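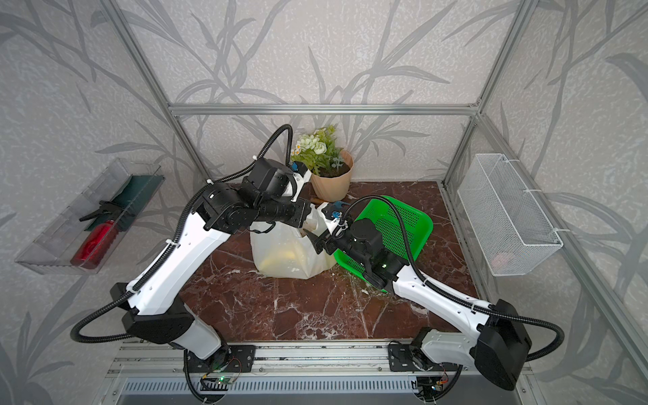

4. Living with leaves: patterned walls in small rooms

Filed under: Home and Interiors, Working Papers
6 January 2026
By Esperanza Benítez

When we first sat down with the returned questionnaires, all 1,621 of them, we had expected to write mostly about colour. Colour is what people choose first in a shop, and it is what the older studies of domestic wallpaper tend to dwell on. Yet the answers kept drifting back to leaves. People in Havby, in particular, wrote at great length (sometimes up the margins and over on to the back of the sheet) about ferns, willow, ivy and reeds, and about what it was like to wake up to them every morning for years on end.

We should say a little about what we mean by a leaf paper. We use the term for any wallcovering whose main motif is foliage without flowers or fruit, whether drawn in fine detail or left as a plain shape. The second sort, which we call the silhouette type, has become much more common in the houses we visited. Figure 1 is of this type: reed and grass-leaf shapes in a darker grey on a pale grey ground, with the pattern carried over the back wall and both side walls. A paper of this kind has no strong colour to quarrel with, and several householders told us that they had picked one for just that reason, having already bought the curtains.

Of the 52 homes where we were kindly invited in, the ones that stay in my mind are those in which the paper went all the way round. The received advice in Plimeck, where I did my training and where opinions on decorating are held very firmly indeed, was always to paper one wall and paint the other three. A small room, we were taught, will feel smaller still if the pattern closes in on every side. I repeated this to a great many people over the years and I am afraid I now doubt it.

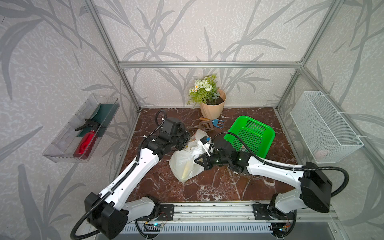

The trouble with the old rule is that it treats all patterns as though they were alike. A tight, regular motif, such as a small sprig repeated in rows, does give the eye a great deal of edge to look at, and our visitors did describe such rooms as busy or boxed in. Large, loose foliage seems to work differently. Where a stem begins on one wall and carries on past the corner, the corner itself becomes harder to pick out, and people were inclined to talk about the room as if it were one soft surface. One retired teacher in Havby described her box room as "like sitting in the reeds with a book", and I have never managed to put it better.

Tone matters here as well. The householders who were happiest with four papered walls had nearly all chosen two shades of the same colour, fairly close together. Those who had gone for dark green on white were more divided, and a fair few had taken one wall back to paint within the year. We also found that floors had a good deal to do with it, although we had hardly thought to ask about them (there was a single question, tucked away near the end, and I do wish we had given it more room!). Pale walls over a dark or strongly marked floor were often called restful, while pale walls over a pale floor were more often called cold, especially by those who had filled in the form in March.

None of this should be taken as a recommendation to paper every wall in sight. Hanging a large foliage pattern around corners is slow work, it wastes paper in the matching, and old walls are seldom straight. We return to the matter of cost, and to the rather heated replies we had about borders, in section 5.

Contact the author | © 2026 Esperanza Benítez | Back to top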